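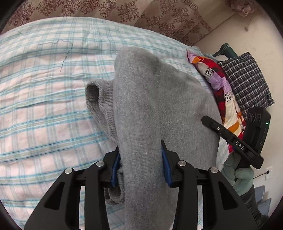

Gray knit, two grippers, one unmade bed.

I have folded laundry for a robot. I mean that I did the folding so that a robot could learn from it later, with a gripper in each hand instead of my own ten fingers, and I've now done it enough to have opinions.

The first one is that this is the right way to teach a robot anything soft. I used to be on the other side! For years I drove an arm with a remote setup, two little joysticks and a screen, and I defended that setup at every meetup I went to. Torunn Hedlund, who runs the demo sessions I help with, let me go on about it over many lunches, and then one Sunday she handed me a pair of grippers and a sweater and went to make coffee.

If you've never picked up a sweater with two flat fingers, go find a pair of kitchen tongs and try it. Go on, I'll wait. You learn right away how much your hands have been doing behind your back. You normally find an edge by rubbing the cloth a little between thumb and finger, and you don't know you're doing that until the rubbing is gone. With the gripper you pinch, you lift, you get a big lump of sleeve and front and back all together, you put it down and go again from the side.

But here's what sold me. I was annoyed for ten minutes and then my arms worked it out. I started dragging the cloth toward me to open it up. I held one side still and swept with the other. I never decided to do any of that, and I couldn't have written it down for you beforehand. It came out because I was standing there with the weight of the thing in my hands, and all of it went into the recording.

With the joysticks I never got there. I could do the task, sure, but I did it like somebody parking a truck. Move, stop, look, move, stop, look. And a robot that learns from you learns the stopping too. Cayetano Tejada, who still prefers remote control and will tell you so, once showed me an arm he'd trained on 200 of his own runs at a towel. It was pretty good! It also paused over the towel every single time, for no reason except that Cayetano pauses.

He has a fair answer to all this, so let me give it to you. When you drive the real arm, everything you record is something the real arm can do. When I do it by hand, I can lean over, I can twist my wrist in a way no machine on our bench can follow, and I can walk to the other side of the bed. Some of my nicest folds are useless for that reason. We recorded 1156 tries through the spring and kept 527, and a lot of what we threw out was me being too bendy.

I still say it's worth it. A bad take by hand costs me a few seconds and I'm on to the next one. A bad take by remote costs me a few minutes and my good mood, and a tired driver makes worse examples. I've watched my own from late in the day and they're grim.

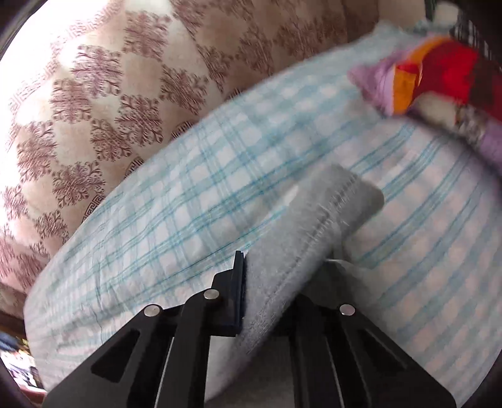
Stop tidying up first

My second opinion gets me in more trouble. I think most people who record demos clean up way too much. They get a white table, one shirt, nice even light, and the shirt laid out flat like it's waiting for the doctor. Then they're shocked when the robot can't cope with somebody's bedroom.

A bed is a terrible place to fold things, which makes it a great place to teach folding. It gives under you. The sheet comes along when you pull on the sweater. You've got pillows in the way and a quilt in five loud colors shoved over to one side, and checks and stripes running behind whatever you're trying to pick up. People fold their laundry in places like that every day. I do! My own bed has had a pile on it for most of August.

Cayetano says start simple and add the mess later, and I get it, I've taught kids to ride bikes. Only "later" has a way of not showing up. The project runs out of time, the clean-table robot looks wonderful in the video, and everybody goes home.

So my rule, if anyone wants it, is to clear off what's dangerous and leave the rest. Leave the lint. Leave the pillow where it is. If a bit of some other cloth gets caught under the one you're holding, carry on and sort it out with the grippers, and leave the recording running while you do. I'd trade 3 perfect folds for one where I got into a tangle and worked my way out of it.

Torunn wants to try fitted sheets next. I've asked for a week off first.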